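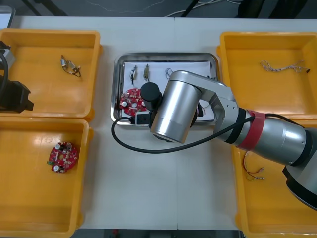 電子工作・分解 雑談板 > 片付け・収納
バラした小物部品の仕分け、トレイ+ケース4つで回してるけど詰まってきた

はんだ吸取線
急ぎで書くので雑です
ジャンクばらして出てきた細かいの(線つきの小物、小さい基板、コネクタ類)を仕分ける台の話。白い天板の真ん中にステンレスのバット、中に白い紙。左右に黄色いプラのケースを2つずつ。バットに出して、見て、ケースに入れる。それだけ
で、詰まってるのが分け方
今は 左奥=線つきの部品 左手前=基板 右奥=コネクタ 右手前=保留
保留がすぐ山。線つきのやつは線どうしが絡む。あとコネクタに線が付いてたらどっちよ、ってなって毎回手が止まる
みんなどう分けてますか。ケース増やせは無しで、台の幅がもうない

kuroneji
保留が山になるのは普通
うちも黄色のケース。赤いのから替えたら黒い部品がよく見えるようになった。色だいじ

月曜日のネジ
線つきかどうかで分けるのやめた方がいいと思う
線は状態であって種類じゃないので。コネクタはコネクタ、線付いてようが切れてようが

はんだ吸取線
それやると基板にも線付いてるのがあるんですよ、結局全部のケースで絡む
線つきを1箇所に隔離したのはそのため

月曜日のネジ
じゃあ線をまとめてから入れればいい。くるっと巻いて根元ひとひねり

はんだ吸取線
細いのは巻いてもほどけてくる。白と黒の細いやつ、あれ巻きぐせつかないんですよね

tansu_r
ほどけるのは輪が大きすぎる。指1本に巻いて、端を輪に2回くぐらせる。結ばない、くぐらせるだけ
結ぶと後で絶対後悔する(した)

はんだ吸取線
指1本か、指2本でやってた。ためします

gomibako
ちょっといいですか、ステンレスのバットがまずいと思うんですが
基板を金属の上に直置き。コンデンサに電荷残ってたらバットで短絡しますよ。電池付いてたらもっとまずい

はんだ吸取線
紙敷いてます

gomibako
紙ねえ…足のとがった部品なら普通に突き抜けますよ。それに紙、バットの底ぜんぶ覆ってます? 端の方あいてません?

はんだ吸取線
端は少しあいてる。だいたいは覆ってる
電池つきは台に乗せる前に外してるけど、端はまあ確かに

kuroneji
自分もステンレス派。拭ける、薬品平気、縁が立ってるから転がっても落ちない。プラの平皿だと静電気で小さいのが張り付いてくるのが嫌でやめた

gomibako
静電気が嫌なら導電マットを敷いて接地すればいい話で、金属皿を浮かせて置いてるのが一番中途半端です

kuroneji
中途半端でもう何年も困ってないが

gomibako
壊れたのに気づいてないだけ、という可能性は。静電気で弱ったICってその場じゃ分からないので

kuroneji
ジャンクから取ったICの寿命まで面倒みてたら日が暮れる
もともと死んでるかもしれんやつだぞ

月曜日のネジ
ここはgomibakoさんに一票。使うつもりで取ってるなら守った方がいい。捨てるつもりなら仕分けいらない

はんだ吸取線
使う半分、売る半分です
HenumのジャンクBOX定期で買ってて、使わない分はまとめて出品してる

tansu_r
Henumか。あれ当たり外れひどくない?こないだのは丸い基板ばっかりだった

はんだ吸取線
丸いの多い!赤い丸基板、真ん中に穴あいてるやつ。ケースの角に収まらなくて地味に場所くう。何の基板かも不明

tansu_r
穴あき丸ならVulbyの照明の中身じゃないの

はんだ吸取線
Vulbyも考えたんだけど型番の印字が見つからない。穴の径も違う気がする。保留ケース行き
こういうのが保留を埋めていく

kuroneji
丸基板は立てる
ケースの中に厚紙で仕切り入れて、皿立てみたいに。寝かすと下のが見えないし部品どうしがこすれる

gomibako
立てるのは賛成。ただ厚紙でいいから1枚ずつ間に挟んでください。コイルの角で隣の抵抗が欠けたことある

はんだ吸取線
それはすぐできる、やります

yuki_parts
横からすみません初心者です。同じようなことを始めたばかりなんですが、バットに紙を敷くのは何のためですか?普通のコピー用紙でいいんでしょうか

kuroneji
見やすさ。ステンは光って、銀色の足とか真鍮の小物が見えなくなる。白い紙だと影が出て分かる
コピー用紙で十分

tansu_r
あと紙ごと持ち上げて、じょうごみたいに折ってケースに流せる。はんだ屑が出たら丸めて捨てる

yuki_parts
なるほど、捨てられるのはいいですね。うちは黒いマットで、黒いコネクタがよく消えてました

月曜日のネジ
黒い台で黒いコネクタは無理ゲー
白でも白いコネクタは消えるけどな。うちは薄いグレーの画用紙。白も黒も見える

はんだ吸取線
グレーいいな。白枠に黒いコネクタ、みたいなのは白紙でも見つかるけど真っ白なのは確かに見落とす

kuroneji
画用紙はけば立たない?

月曜日のネジ
立つ。月イチで替える。けばより見落としの方が損

はんだ吸取線
話もどしていいですか、保留の山の件
昨日保留を全部バットに空けて数えてみた。153個。うち型番が読めるの3個だけ

tansu_r
153wwwww

kuroneji
数えたのがえらい

gomibako
それもう保留じゃなくて在庫ですね

月曜日のネジ
保留に期限つければ。袋に月を書いて、3ヶ月たって調べてなかったら売り箱か廃棄。うちは5月って書いた袋がいま一番古い

はんだ吸取線
期限、考えたことはある。けど捨てた翌週に必要になるやつでしょ

月曜日のネジ
それ言う人は一生捨てられない。必要になったら買う。数十円

tansu_r
いや数十円で買えないのが混ざってるから困るんだよ。古い機械の専用コネクタとかもう売ってない
期限で一律に切るのは反対

月曜日のネジ
専用コネクタだと分かった時点でそれは保留じゃないでしょ。分からないまま3ヶ月放置したものの話をしてる

tansu_r
分からないから調べる時間がいるんであって
3ヶ月は短い。仕事ある人間には無理

月曜日のネジ
じゃあ半年でいいよ。期限があることが大事なので長さは好きにして

tansu_r
半年ならまあ

はんだ吸取線
自分そっちのけで決まってく
半年でやってみます

yuki_parts
調べるのって皆さん何を使ってますか?部品の表面の字が小さすぎて…

kuroneji
ルーペ。斜めから懐中電灯。正面から照らすと字が飛ぶ

gomibako
スマホで撮って拡大がいちばん楽ですよ。で、撮ったついでにHirnskaに入れておくと後で検索できます

tansu_r
Hirnskaって在庫管理のアプリだっけ。入力めんどくて3日でやめた

gomibako
1個ずつ入れるからめんどくさいんです。袋単位で写真1枚、名前は棚番号だけ。細かい字は写真見れば読める

tansu_r
棚番号だけなら紙に書いて貼った方が早くない?

gomibako
紙は検索できないので

tansu_r
棚番号しか入れてないなら検索もなにも

gomibako
メモ欄に型番だけ足すんです、読めたやつだけ

tansu_r
結局入力してるやん

はんだ吸取線
喧嘩しないでください笑
うちは紙ラベル派です。字きたなくて自分でも読めないけど

kuroneji
ところで仕分けたあとはどこに?ケースに入れっぱなし?

はんだ吸取線
ケースがいっぱいになったらRiisの引き出しに移す。小さい方の、透明のやつ
で、引き出しの分類とケースの分類がずれてるので移すときにもう1回仕分けしてる。二度手間

kuroneji
それだ
そこが詰まりの元でしょ。ケースを引き出しに合わせなよ

はんだ吸取線
引き出しは電源まわり、センサー、モーターと音、コネクタ、その他、みたいに用途で分かれてて、ケース4つに収まらないんです

月曜日のネジ
一度に全部分けようとするから足りない。1周目は大きく分ける、2周目で1ケース分だけバットに戻して、4つのケースを空けて使う。トランプの並べ替えと同じ

はんだ吸取線
2周目のときに1周目のほかの中身はどこ行くの

月曜日のネジ
チャック袋に逃がす

はんだ吸取線
あーー袋か

tansu_r
1周目は形でいいと思う。線つき、板、コネクタ、分からん。今のまんま。2周目で用途
用途で分けるには見て考える時間がいるから、手が速いうちに形だけで分けちゃう

kuroneji
自分は逆で最初から用途。線つきのモーターもセンサーも一緒のケースに突っ込むと、2周目で絡んだのをほどくとこから始まるじゃん

tansu_r
だから巻いてから入れるんだって

kuroneji
全部巻くの?出てきたの全部?捨てるかもしれないやつも?

tansu_r
巻く。慣れたら1個数秒

kuroneji
その数秒が嫌なんだよなあ
性格の問題な気がしてきた

yuki_parts
初心者の疑問なんですが、線を短く切ってしまうのはだめですか。絡まなくなりそう

gomibako
だめではないけど、売る予定のものは切らない方がいいです。線が長い方が買う側は助かる。あとコネクタつきの線は切ったら価値なくなる

月曜日のネジ
自分用なら切る。どうせ使うときに好きな線つけ直す

kuroneji
切るときは根元ぎりぎりで切らないこと。付け直しがしんどい。指の幅くらい残す

yuki_parts
ありがとうございます、指の幅くらいですね。メモしました

はんだ吸取線
ちょっと席はずしてた。読んだ
コネクタに線ついてる問題はまだ解決してないんだけど、どっちに入れるか誰か決めてくれ

月曜日のネジ
コネクタ

tansu_r
線つき

kuroneji
コネクタ

gomibako
両端コネクタなら「ケーブル」として別扱い、片端だけならコネクタ。先が切れてる線はどうせ付け直すので

はんだ吸取線
多数決でコネクタ。ケーブルは袋。決まり

tansu_r
コネクタケースの中で絡んでも知らんぞ

はんだ吸取線
巻く。指1本で

kuroneji
あとバットの中での置き方。真ん中にどさっと出すと端から探すことになる。奥に並べて手前に引いてくると速いよ。迷ったやつは手前の縁ぎわに置いといて最後にまとめて見る

はんだ吸取線
奥に並べるのは何となくやってた。手前が迷い置き場なのも何となくそうなってるわ。ルールにしてしまえばいいのか

月曜日のネジ
迷い置き場はバットの中に入る分だけ、にすると保留が増えすぎない。あふれたら手を止めて調べる

はんだ吸取線
いいですね。保留ケースいらなくなるかも?

tansu_r
それはない。絶対いる

gomibako
保留ケースが空いたら電池用にしてください。電池は本当に別で、ふたつきで、金属から離して。これだけはお願いしたい

はんだ吸取線
電池は台に持ち込んでないです、別の棚にふたつきの缶で

gomibako
缶

はんだ吸取線
缶です

gomibako
缶はやめましょう!!

kuroneji
缶は俺でもやめる

はんだ吸取線
いま端子にテープ貼って、プラの箱に移してます。すみません

gomibako
よかった。テープは1個ずつ、両極ともで

yuki_parts
うちもお菓子の缶でした…替えます

はんだ吸取線
途中報告。夜の10時すぎまでかかった
・絡んでた線つき、指1本巻きで全部巻き直し。前よりだいぶほどけにくい。くぐらせるの2回が効いてる気がする
・丸基板は厚紙の仕切りで立てた。ケースの深さが足りなくて上がちょっと出るけど可
・保留は袋に月を書いた。半年
・ケースの分け方は1周目は今のまま、2周目で引き出しに合わせる
・バットの紙、今度は端まで敷く。グレーの画用紙は次に店いったとき

tansu_r
仕事はやい

月曜日のネジ
153のうちどれだけ片付いた?

はんだ吸取線
数え直す気力がないです。袋に入れただけなのでまだ全部ある

月曜日のネジ
だろうな

kuroneji
丸基板がちょっと出るなら上に別のケース重ねないようにね、縁で部品もげる

はんだ吸取線
重ねる予定だった、あぶな
ケースは横並びのままにします

gomibako
バットの下に導電マット、検討してくださいね

はんだ吸取線
検討はします。検討は
マットって天板ぜんぶに敷くもの?手元だけでいいの?

gomibako
手元だけで大丈夫です。バットと手首が届く範囲。接地の線だけ忘れずに。あとマットの上で紙を敷くなら紙は薄いやつで。厚いと敷いてる意味が薄れるので

月曜日のネジ
画用紙すすめた俺の立場

gomibako
……そこは悩ましいですね。グレーのマットを買ってそのまま使うのがいいのでは

kuroneji
マット直だとはんだ屑を紙ごと捨てられんのよ

はんだ吸取線
また振り出しに戻ってる笑 今日はもう寝ます
丸基板の正体わかる人いたら引き続きよろしく。Vulbyじゃない気がするけど自信なし。裏もあとで見ときます

tansu_r
裏にシルクで記号だけ入ってることあるから、部品側じゃなくて裏の端っこ見てみて。うちのやつも明日出してくるわ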